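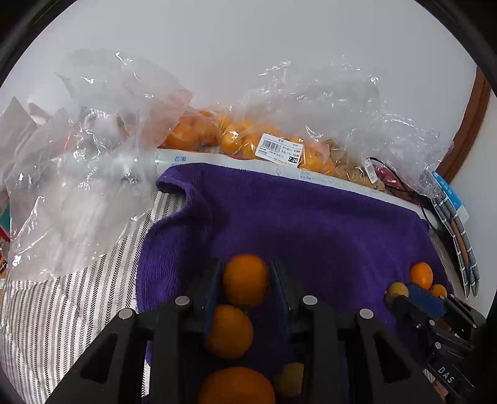
Slide 1. Oranges on the purple towel.

Leave this up while people find seats. Don't start till the door's shut.

NOTES - "Fruit on Cloth: drying, sorting, storing" - 08/10/2018, Rindton hall, evening group. Kerstin does lights and the clicker. I do the talking.

Hello, thanks for coming out on a Monday. Name, where I'm from (Brinuda kitchen, eight years on the fruit side). Phones off. Handout is by the coffee, one each please, we ran short last time.

Opening line - how many of you rinse oranges and put them straight back in the bowl? Wait for hands. I did too. Lost half a crate that way my first winter.

Point at slide. Oranges, and the dull yellow one lower down on the right. Ask what they think it is. Let them argue a minute. I'm not going to settle it, the point is you sort it seperately whatever it is. Different skin, different keeping time.

OK the towel. Terry. Why terry - loops. Loops hold water off the fruit, flat cotton just gets soggy and the fruit sits in it. Deep color is good too, stains don't show, you'll keep using it instead of saving it for guests. Purple is fine. Anything but the good white ones.

Look at the corner top left, how it's folded up and makes a ridge down the side. Round fruit rolls. A ridge like that is a fence. Do it on any side where the counter drops off. Demo with my own towel here - roll the edge, two turns, let go, shows itself.

(if the towel won't hold, blame the fabric softener. Get the laugh, then say it seriously: NO softener on fruit towels. It coats the loops and they stop drinking. Also the smell gets in the peel.)

Second cloth, striped one on the left, the herringbone. Gray, beige, black on white. I like a second cloth next to the towel. Wet side, dry side. Fruit comes off the terry and goes over to the flat weave to finish. Pattern helps, you can see at a glance which side you're on, handy if there's kids helping.

NEXT - washing. Keep short!!
- cool water, not cold
- no dish soap. Somebody will ask about baking soda. Fine, a spoonful, rinse well
- hands, or a soft brush on the navel end and the stem end
- don't soak. In, rub, out

Drying
- space between them. Where two touch there's a damp spot and that's where the mold starts
- turn once. Set a timer if you're like me
- pat the stem button dry with a corner of the towel, everybody forgets the stem button
- then leave them be. I give it an hour by an open window, longer in October

Sorting. Three piles. Say it twice.
Pile one - heavy for size, firm all over. These keep. Fridge drawer.
Pile two - light, a bit soft, skin loose. Juice this week.
Pile three - any soft spot, any cut. Tonight. Cut round it or make the syrup.

Go down the row with the tasting bowl here. Soledad's carrying it. Her plate is the pile two ones, so they can feel how light they are. Pass to the left.

Soledad's bit (3 minutes, she has her own card). Her grandmother's way with newspaper, each orange wrapped and twisted. Then she'll say which newspaper and it will take longer than 3 minutes. Cut in gently around the bit about the cellar.

Back to me. Storage
- bowl on counter looks lovely, that's a week
- drawer, loose, no bag, much longer
- not next to the apples. Apples ripen everthing
- check on shopping day, pull any bad one straight away and wipe its neighbors

Numbers if they ask. We put through 700 oranges last season for the marmalade sale and threw out 8. The season before, 400 oranges and I'm not saying how many went. Same grower, same crates. The difference was towels and the three piles, far as I can tell.

Cost. Old bath towels. Ask your family. Don't buy anything. If they really want to buy, the Saxena stall has seconds on Saturdays, cheap, the edges are a bit wonky, who cares.

Washing the towels - hot, own load, line dry if you can. Shake them out first outside, bits of stem get in the machine. Ask me how I know. No don't say that, the story's too long.

Questions they always ask
Lemons? Same, but thinner piles, they keep better anyway.
Waxed fruit? Warm water, brush, terry. Zest only after.
Paper towels? Works. You'll use a whole roll.
Dish rack? Bruises the underside. Ok for a few, not a crate.
Grapefruit? Yes, bigger towel.
Hair dryer? No. (someone did ask)

Kerstin - go BACK to slide 1 for questions, don't leave the Tenetis thank you page up, it's too bright and folks squint.

Finish. Send them home with one job: find the oldest towel in the house tonight and put it by the sink. Tell me next month how the bowl's doing.

Thanks to the Tenetis people for the hall heating. Thanks to Soledad for the fruit. Coffee till nine, chairs stack by the piano, four high no more.

Take home - my towel, the tasting bowl, the big knife (wrapped!!), leftover handouts, extension cord is NOT ours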